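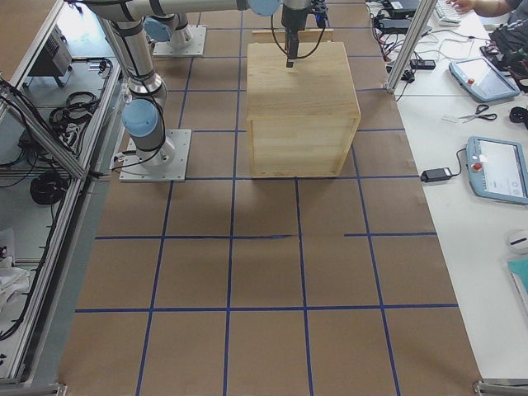 Last updated in November

I have owned a lot of boxes in my life and loved maybe two of them. The first was a cigar box my aunt kept buttons in. The second is a plain pine crate with a lid, and I've been carrying it from room to room for most of the fall like a woman with a new puppy. If you've never looked hard at pale pine, you should, because it's a pretty wood when people leave it alone: light boards laid sideways, the seams between them running straight across the front, and a darker edge down each corner that makes the whole thing look drawn with a pencil. Set one down on brown paper marked off in dark blue tape and it looks downright handsome, like a piece of furniture waiting for a house.

I bought mine from Brivine, a little workshop that sells crates out of what used to be a feed store. I went in on a Friday for a shelf bracket (I still don't have the shelf bracket) and there was a stack of them by the register. I picked one up, put it down, walked out to the car, and walked right back in.

So what do you do with a wooden crate? Everything! Mine started out in the hall holding winter gloves. Then it was a side table for a week while I had a cold, with tea on the lid and tissues inside, and I'm not sure I've ever had a better side table. After that it went to the kitchen for onions, and I'd say skip the onions, unless you want your gloves to smell like soup when they move back in.

The lid is the part I keep thinking about. Mine has no hinge, it's just a flat board you lift off and lean against the back while you dig around. I thought I'd hate that. I grew up with toy chests that bit your fingers, though, and a loose board has never once bitten me. It also turns out to be a decent tray, and I've rolled out biscuit dough on it in a pinch.

A friend swears by the Zindomik kind, with the rope handles and the felt feet, and they're lovely, but they cost more and they look a bit like they're going on a cruise. I like a box with nothing to say for itself.

If you're shopping, run your palm along the inside as well as the outside. The outside always gets sanded. Set it on a level floor and press down on one corner and then the next, and if it rocks, pick another. Smell it, too. Fresh pine should smell like a lumberyard, and if it smells like a basement I'd leave it there.

I haven't put any finish on mine. I keep meaning to rub in some wax, and there's a tin of it sitting on the dryer right now, but I like how the boards are starting to go a little honey-colored on the side that gets the window. The other side is still as pale as the day I bought it. I suppose I could turn the box around.

At the moment it's by the back door with the dog's leash and 70 clothespins in it, and the lid is out on the porch with a geranium on top.

We use cookies to improve your reading experience. By continuing to browse, you agree to our cookie policy.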